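## Progress report 2 - gripper pose tracking from the wrist camera

Ziad Farah, Orndale lab, August

Still on the Gernum pipeline. Last report ended with the marker detector working on rectified images and falling over on the raw fisheye. Most of this month went into that.

### What changed

- Swapped the pinhole model for a proper fisheye model. Should have done this first.
- Detection now runs on the raw image, only the corner points get undistorted. Much faster, no more smeared pixels near the rim.
- Pose solve uses both visible faces of the cube as one rigid body. Before, each face was solved on its own and the two answers disagreed, sometimes by a lot.
- Rejects anything with reprojection error over a threshold (in the config, `max_reproj`, needs a better default).

Single face solve still flips. Classic planar ambiguity, the z axis jumps to the mirror solution for a few frames then jumps back. With two faces in view I haven't seen it happen. When only one is visible I fall back to whichever solution is closer to the previous pose, wich is a hack but holds up ok if the motion is slow.

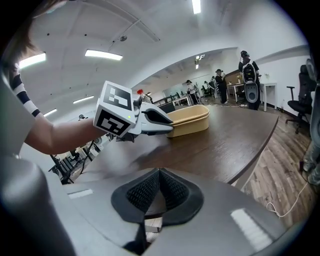 *Fig. 1. Second gripper seen from the wrist camera, two marker faces toward the lens, basket on the table.*

Ceiling lights are a nuisance. Auto exposure pulls down when they fill the top half of the image and the white squares on the markers go grey. Adaptive threshold window of 21 px fixed most of it. Tried locking exposure at 4000 us, too bright close up, so left it on auto for now.

### Test

Ran 300 clips through the old and new versions. Haven't finished the table, the plotting script writes the columns in the wrong order and I only noticed last night. From scrubbing through by eye: long dropouts mostly gone, short ones when the hand turns the cube edge-on are still there. More than 400 frames flagged for manual check, not done.

Smoothing is the Filip filter node from last term, unchanged. It lags on quick reaches. Tema planner reads the smoothed pose so the lag shows up there too, the approach path to the basket comes out a bit wide. Need to either feed it the raw pose or do a fixed-lag smoother offline.

### Next

1. fix column order, finish table
2. check flagged frames
3. recalibrate, corners near the rim are off by a pixel or two
4. timestamps!! the two cameras drift apart over a long clip and I've been ignoring it
5. write up the ambiguity section properly with the maths

Code is on the `two-face` branch. Not merged, tests fail on the old calibration file format.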